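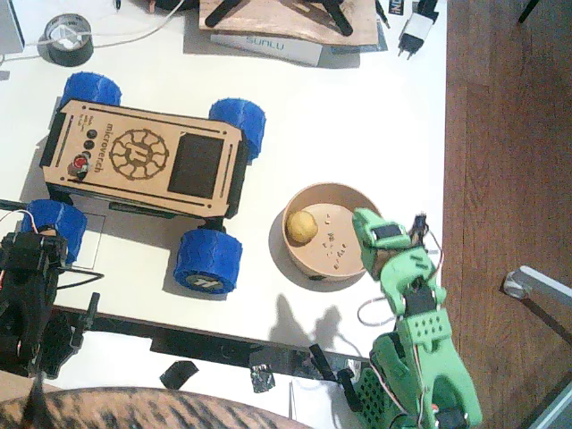 The white table, at its most presentable.

I set out in July to clear this table. It holds one rover on blue wheels, one bowl of bits and one yellow ball, and I can find a home for none of them.

The rover is too chunky for the shelf. The drawer it might fit in is full of Zaugg catalogs.
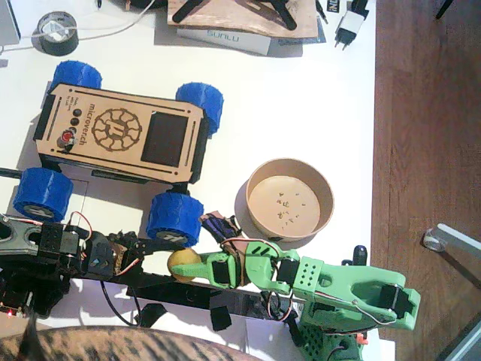

Ball out, bits in the bowl.

I won't empty the bowl. I paid for more than 200 screws from Prinham last winter, and the one I throw out will be the one I need at 11 p.m.

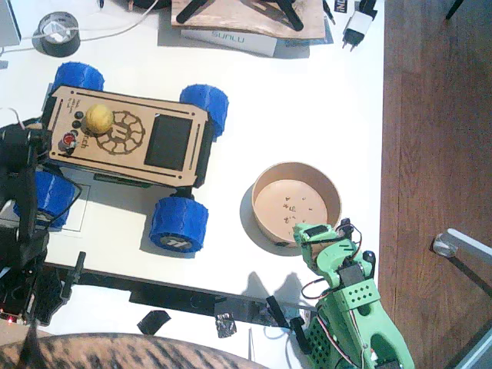 Zuzanna Kołodziej says to get a bowl with a lid and stop writing about it. She has a point, though a lid is one more thing to lose on this table.
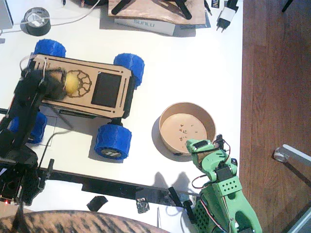

So the plan stands: small stuff in the bowl, rover to the left, ball wherever it ends up. I've moved the tape twice and I'm calling that a morning's work. The drawer can wait until August.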